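Vorkance Community Radio
Vacancies: Overnight Programme Presenter (part-time, fixed term)

Applications are invited for the post of Overnight Programme Presenter at Vorkance Community Radio. The successful candidate will present the station's late programme, which combines listener calls, recorded interviews and music, and is carried by six partner stations under a sharing agreement with the Shih network.

The post is offered at 20 hours per week for an initial period of one year. It reports to the Head of Speech Programmes, Chathurika Kumarasinghe.

Main duties

Presenting four live programmes each week, including calls from the public
Preparing and carrying out interviews with studio guests and guests on the line
Working with the producer, Lakmal Seneviratne, on running orders and call screening
Reading hourly news summaries supplied by the newsroom
Keeping the programme log and music returns up to date
Complying at all times with the Broadcasting Code and the station's own guidelines on fairness

Applicants should have

At least two years' experience of live speech radio – community, student and hospital radio all count
A clear and steady manner with callers, including those who are upset or who disagree
The ability to operate a studio desk without a technical operator
A sound knowledge of the law on defamation and contempt

Experience of the Wutent playout system is desirable. Training will be given where needed.

The last listener survey drew 1,733 replies, and a summary is included in the application pack. Candidates called for interview will be asked to comment on it and to present a short pilot link.

How to apply

Please send a covering letter, a CV and a recording of no more than six minutes to Viktória Fekete, Station Administrator. Recordings may be of a broadcast programme or made for the purpose. The closing date is 31 August 2021. Late applications will not be considered. Interviews will be held at the Retance studios before a panel chaired by the Station Manager, Rizwan Weerasinghe.
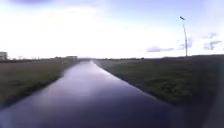
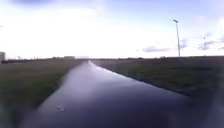
Programmes on this station are made for people who are awake when most others are not, and the presenter is expected to speak to them as individuals. The recording sent with an application should show this. Candidates who have no suitable broadcast material may record a talk of two minutes on a plain subject, such as a straight path after rain with grass on both sides, described so that a listener at home could picture it. Scripts need not be supplied. The remaining time may be used for an interview extract or a call – with the caller's consent if the call has not been broadcast.

Questions about the post may be put to Tahsin Selvanayagam in the programme office. The station welcomes applications from all parts of the community and will make reasonable adjustments at interview on request.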